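Notebook, teaching bench, Hinham
7/26/19

Picking up where the last entry ran out of page.

Goal for today, as written on the whiteboard by somebody more optimistic than me: get a usable set of carton demos for the Corklow job, by remote control, metal hand only, and then start on hand-guided demos if there was time. There was not time. There was a fair amount of swearing and a set of recordings that I would call usable if you squint, which the training script can't do.

State of things at startup

Maveck controller booted on the second try. The first try hung at the joint check, same as last week, same joint. I wiggled the connector, which fixed it, and I am writing that down so whoever reads this knows the official procedure is to wiggle the connector. A proper fix is on the list. It has been on the list long enough to have seniority.

Glove calibration took longer than it should have. The thumb drifts if you calibrate with your hand flat and then work with it curled, so I went through it curled both times and averaged. Drift after that was small enough to live with. If you have short fingers, use the inner set of straps. If you have long fingers, also use the inner set of straps, the outer ones are shot.

Recording rate left at 100 Hz. I know we talked about dropping it. I'd like one clean set at the old rate before we change anything, or we will be comparing two things at once and arguing about both.

Task as set up

White cardboard carton, label side out, parked between the metal hand and the black and white robot. Operator brings the metal hand in with the fingers already part curled, closes on the near edge, slides the carton, lets go. The black and white robot is supposed to take over with its own gripper, but for now it gets demos separately and we pretend the handoff is somebody else's problem. That somebody is also us.

What makes a demo good, for the purposes of this set:
- one smooth approach, no hovering
- fingers close once
- no correction with the wrist after contact
- operator does not say "wait, wait" out loud (this doesn't hurt the data, but it's a fair predictor)

Runs, morning

First block was mine and most of it is junk. I approach the carton like I'm trying to pet a strange cat. You can see it plainly in the joint traces: in, stop, in a bit, stop, back out, in. Played back at full speed the policy would learn to be nervous, and I've worked with nervous robots, they knock over more than the confident ones.

Tried the trick from the Khương notes, where you run the whole motion in the air with the carton taken away, then put it back and do the identical thing without looking at the hand. Sounds like nonsense. Helped a lot. The hesitation is all in the last bit of travel and it comes from watching the fingertips and not trusting them. When I looked at the carton label the approach smoothed out by itself. The fingers landed a little high, but they landed high the same way every time, and I can correct a consistent mistake in the offsets. I can't correct a personality.

Second block, different operator, much better. Fast, a bit rough on the close, almost no stops. We kept nearly all of it. I've chosen to be gracious about this.

Force limit on the fingers: started at 600 on the Maveck scale (no units, the manual just says "value"). At 600 the carton face dimples. Backed it off until it stopped dimpling, then backed it off until the carton slipped, then split the difference. The value is in the config with my initials next to it. Please don't round it to something prettier.

The crate

Corklow wants the carton to end up in a compartment eventually, so the wooden crate with the grid in it came over to the bench. It's big, and an awkward shape for one person. There isn't a good place to set it down inside both robots' reach without giving up the approach path we spent the morning on. So there was a stretch of trying it at different angles over the work area while I held the glove hand still, calling out what the hand could and couldn't get to.

Rule for anyone doing this again: the person in the glove does nothing while the crate is moving. Don't scratch your nose. The metal hand will scratch a nose too, in its own space, at the limit you just set. Better still, hit hold on the controller before the crate comes off the floor. I had it live the first time, and I noticed that I had it live, and I stood like a statue with an itch for what felt like a full fiscal quarter.
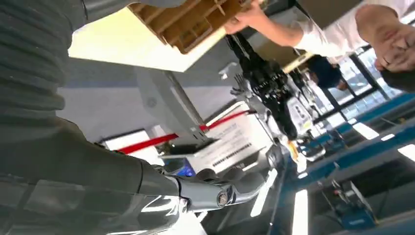
Where the crate should go

Findings from the holding-it-up exercise, in the order I believe them:

Tilted with the open side toward the metal hand, the lower compartments are reachable with the wrist nearly straight. The upper ones are not, or they are if you let the forearm roll, and then the sleeve bunches at the bend and I don't like the sound it makes.

Flat on the bench with the open side up, everything is reachable from above, but the operator can't see into the compartments past the hand. You're threading a needle with an oven mitt. One of us suggested a mirror. We tried a mirror. Your brain gets left and right swapped for the first stretch and then you take the glove off and everything's swapped there too. No more mirror.

On a wedge, low, closer to the black and white robot. Probably the answer. It leaves the metal hand doing the slide and the other gripper doing the placing, and it means each machine gets demonstrated the part it's less bad at. Wedge needs to be built. Scrap wood is fine, it only has to not rock. The crate is wood too, so at least it will look intentional.

I measured clearance from the bench top up to where the crate starts interfering with the black gripper on its way down. 915 mm. Anything mounted above that is fine for both. Anything below needs the approach redone. Please write this number somewhere better than a notebook, I'm tired of remeasuring it.

Runs, afternoon

Back to cartons with no crate. Swapped operators again. Changed one thing only, the start pose of the hand, so the fingers come in from a bit lower. Closing contact moved down onto the carton edge where we wanted it. The slide got straighter. The release got worse: with the new start pose everyone opens the thumb last, and the thumb gives the carton a little shove as a parting gift. In playback the shove is learned beautifully. It's the best learned part of the whole motion. The policy has mixed feelings about approach and perfect confidence about the shove.

Three things to try for the release, none tried yet:
- open thumb first, on purpose, and put up with looking strange
- pause before release, then trim the pause out of the recording
- map the thumb open to the foot pedal and take it away from the operator entirely

I favor the pedal. I expect a debate.

Also ran a short block of hand-guided demos with the black arm in free-drive, just to see. You take hold of the arm near the gripper and walk it through the move. It feels much more natural than the glove and the traces are smoother. The trouble is that your own hand and forearm are in every camera view, so the policy learns that cartons get moved whenever a sleeve is nearby. For now: joint data kept, video thrown out. If we want both, we do it in two passes, guide it once by hand and then let the arm replay the motion with everyone standing back while the cameras record. It doubles the bench time. The replay also goes through the motion exactly, including the place where I bumped the table with my hip.

Data

Total saved in the folder after today, counting everything from the older sessions that survived review: 2,428 demos. I'm told this is a lot. A good part of it is me petting the cat, and I'd sooner train on fewer. I've tagged the doubtful ones "hover" and left them in place. If the training run gets better with the hover set excluded, delete them. If it gets better with them included, I don't want to know.

File naming: please stop putting "good" in the file name. We have good, good2, goodfinal, and one just called yes. Use the run number. Quality goes in the tag field, it's there, it works, it's lonely.

Loose ends

The thumb cable on the metal hand has some slack in it that I don't remember. Might be the afternoon's thumb business, might be older. Check tension before the next session, before calibration, or the calibration will quietly absorb it.

Red overtemp message on the controller screen twice, once during the crate business with the hand holding still against gravity. It cleared on its own. Holding a pose is work for the motors even when it looks like loafing. One more reason to use hold-and-rest between moves.

Replacement glove straps: ordered. Maveck quotes December. I've put tape on the outer ones so that at least they look retired.

Next session

1. Build wedge, put crate on it, check against the 915 figure.
2. Thumb cable.
3. Pedal release, one block per operator, same start pose as this afternoon.
4. Retrain with and without the hover tag, same seed both times. Same seed. Looking at my own handwriting here.
5. Send Corklow a clip of the slide. Stop the clip before the release.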